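Progress report to the Latau equipment fund
Project: upkeep and setup of the hand-held gripper pair, Jornby site
Period: to the end of February
Prepared by: Fernanda Guerreiro

Summary

The two hand-held grippers paid for under the grant are back in use after the pad replacement and the marker refit described in our last report. The left unit had one unplanned stop, caused by a worn finger hinge. The right unit ran through the period with routine care only. Spending is within the approved budget. One item, the spare camera bracket, is late and will move into the next period.

Condition at the start of the period

Both units came into the period with the original grip pads. The left unit was closing unevenly and flat items slid toward the lower finger. Ekow Adjei took both units apart and found that the adhesive under the left pads had crept at the warm end of the finger. The right pads were sound but glazed on the surface. We decided to replace all of them together so that the two units would behave the same way.

The fasteners on both units were also checked. Two on the left unit had lost their thread lock and were replaced.

Work completed

Pads. New mesh-faced pads were cut by Gyamfi from the drawing we supplied and fitted by Ekow. The first set was slightly too long and stopped the fingers from closing fully. Gyamfi recut them without charge. We have since corrected the drawing, which had the old finger length on it.

Hinge. The left finger hinge failed its play check partway through the period. The pin had worn and the bushing was oval. Both were replaced from stock and the unit was out of service for 5 working days, most of that waiting for the bushing adhesive and then repeating the calibration.

Markers. The printed markers were lifting at the corners. They are now mounted on rigid backing plates with screws. A marker can be changed at the bench and goes back in the same place, so the full calibration is no longer needed after a marker change – only the short check.

Cleaning. We moved from a weekly wipe to a wipe before each session. Operators wear gloves when handling the pads and the items.

Calibration and checks

Each unit gets a short check before use and a full calibration after any work on the fingers. The short check covers finger travel, marker visibility and a holding test with a thin flat item. Sisetti supplied the gauge blocks for the travel measurement.

We logged 83 short checks in the period. The failed ones were all on the left unit and all came before the hinge repair. The log is kept with the units and a copy can be sent on request.

The holding test uses a soft patterned pad, held between the fingers while the second unit is brought in from the side. We picked it because it is thin and gives a little, and an uneven grip shows up quickly.
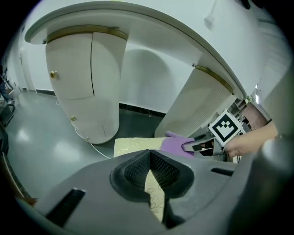
Costs

Parts and outside work for the period came to 3971 in the grant currency. The largest share was the pad sets and the backing plates. The hinge parts came out of stock already paid for, and we have reordered them. Staff time is reported separately by the finance office.

Open items

The spare camera bracket from Jornby's own workshop is not finished. The first one flexed when the unit was turned quickly and is being remade in a thicker section.

The hinge on the right unit has the same design as the one that failed. Its play is still inside the limit, but Ekow wants to change the pin and bushing before the next long run. We agree, and have put it down for a quiet day when neither unit is booked.

We do not yet have a good figure for pad life. The present plan is to inspect the pads closely after every 50 sessions and replace them when the surface starts to glaze. We will adjust this once the first set has worn out.

Request

We ask the fund to approve moving the unspent bracket money into the next period. No additional funding is requested. The revised pad drawing and the new short check sheet are attached to this report.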